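Home Projects Student Work Archive Contact

Listening to a Local Record Label: Term Report

When I picked Laltix for my music history project, I thought I would be writing about one small label and the handful of bands on it, and instead I spent most of August happily lost in old liner notes. The label started in Riratthorpe with a borrowed tape machine and a first pressing of 300 copies, and I was lucky enough to hear 7 of its releases from start to finish (some of them more times than my roommate would have liked!).

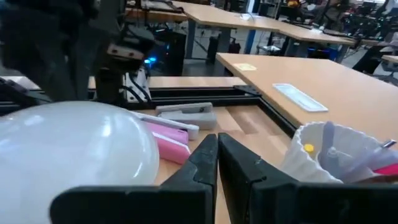
Vol. 2, p. 20

My favorite is still the second Grakard album. The guitars are fuzzy and a bit behind the beat, and the singer sounds like she is leaning on a doorway — I mean that as praise. Ouellet, who came to the label later, wrote much quieter songs, mostly piano and brushed drums, and I had to listen to them late at night before they made sense to me.
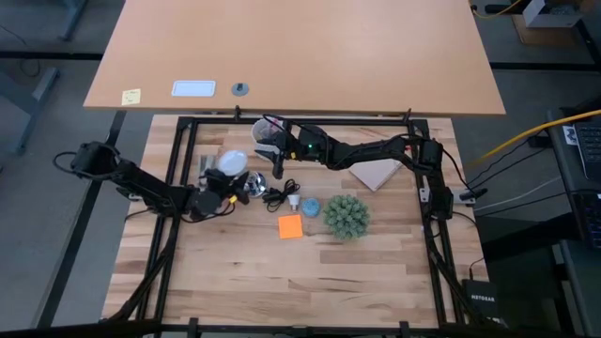 Zoriana Vakulenko thought I was being too kind to the early singles, and told me that the drums on them were buried and the band knew it. I went back with headphones and she has a point about the first one, though I still love the chorus. My next chapter will cover the live tapes.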